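The Upstairs Toothbrush

So I moved to Cutelville with two suitcases, a lamp and no toothbrush, and if you want to know how a grown woman of thirty-eight forgets a toothbrush, I packed it first. I packed it so early and so carefully that it went into a box inside another box, and both of them went onto the Pastor truck, and the Pastor truck went to the wrong state.

"It's only a day behind," said the man on the phone. He said that for four days.

The apartment was on Breklow Street, second floor, over a place that repaired vacuum cleaners. It came with a table. That was really why I took it. The listing had 14 photos and nine of them were of the table, a big pale wooden thing with the grain running through it like rain on a window, and I looked at it on my phone during lunch for a week and thought, I could be a person who eats breakfast. My old kitchen had a counter the width of a cereal box.

The landlord was Clive Dobson. He met me at the door in November in shorts, handed me two keys, and told me about the table before he told me about the heat.

"It stays," he said. "Tenants come and go, the table stays. We couldn't get it down the stairs if we wanted to."

"How did it get up?"

He looked at the stairs for a while. "That was before my time," he said.

He had one rule, and it was coasters. He didn't care about pets or nails in the walls or what time I ran the shower, but no glass was to touch that wood, ever, and no mug either. Then he left without giving me a coaster! I drank my tap water that night standing at the sink, like a horse.

Around ten there was a knock. I had been brushing my teeth with my finger and some toothpaste from the bottom of my purse, so I opened the door with foam on my chin. The woman outside was maybe seventy, in a red bathrobe, holding a flashlight.

"You're the new one," she said. "I'm Itziar Requena, I live upstairs. Is your power out?"

"No."

"Mine neither. I like to check." She looked at my chin and then at my finger. "What are you doing?"

I explained about the truck. It took longer than it should have, and somewhere in there I started crying a little, which had less to do with the truck than with the divorce and the drive and the water at the sink. She let me get to the end of it. Then she turned around and went back up the stairs without a word, and I thought, well, that's one neighbor gone.

She was back before I'd rinsed. She had a new toothbrush, a heel of bread in foil, and a cork coaster.

"Dobson forgets the coaster," she said. "Every time. I have a stack of them from Prinudell."

I didn't know what Prinudell was, so she came in and told me, sitting at my table in her bathrobe with the flashlight standing on its end like a candle. Prinudell was a gift shop she'd run with her sister down by the bus station. They sold candles and greeting cards and little bags of potpourri, and one spring her sister got on the phone with a supplier and ordered coasters. She wanted 330. She said something else, or he heard something else, and what came off the truck was 2,500.

"Two thousand five hundred," said Itziar. "Have you ever tried to sell a person a coaster? They buy four. They buy four and they're done for life."

They gave them away with every purchase. They gave them away at Halloween, and got eggs on the window for it. They put them under the legs of the shelves. When the shop closed there were still boxes of them, and the sister, who by then was sick and found everything funny, made Itziar promise not to throw a single one out. So Itziar had been handing them to tenants for 17 years. The vacuum repair guys had some. The dentist on the corner had some, and that was where the toothbrush came from, she said, it was a straight trade.

"A toothbrush for a coaster?"

"Six for six. He's a terrible businessman."

I asked her what her sister was like and she said "loud," and then she ate most of the bread.

The truck showed up at the end of that week with everything I owned, plus a rowing machine I have never seen before in my life. (I called Pastor about it. It's still in the hall closet if anybody's missing one.) I found the box inside the box. My old toothbrush was right there where I'd put it, a green electric one with a charger, a wedding present believe it or not, half of a pair. I held it for a minute. Then I put it back in the little box and put the little box in the closet, on the seat of the rowing machine.

Itziar still knocks most nights to ask about the power. I've started leaving the kettle on. She won't take the good chair and she has opinions about my curtains, and last night she wanted to know, out of nowhere, whether I'd ever worked a cash register. I said I had, in college. She nodded and wrote something on the back of her hand and wouldn't tell me what. I have a bad feeling it involves the remaining boxes.

My breakfasts have gotten pretty serious, by the way - eggs, toast, the radio, the whole business, all of it at that ridiculous table. I eat slowly and look at the coaster, which has a tree printed on the left half, round and leafy on a skinny trunk, and next to it in curly brown writing, Sense of Delight. From where I was this morning the words were upside down, and I still read them every time. The toothbrush had ended up at the table too, plain white with those pale lavender bristles mixed in with the white ones, and I caught myself thinking what a nice color that was, lavender, at seven in the morning, with my mouth full. Then the ceiling thumped twice, so I got up and put more bread in.

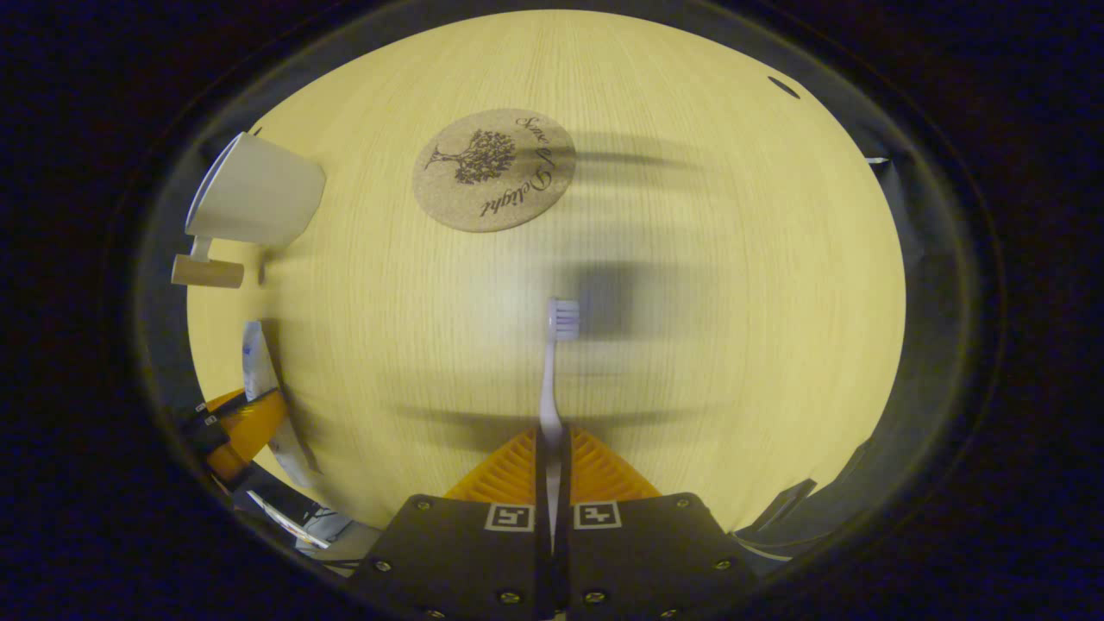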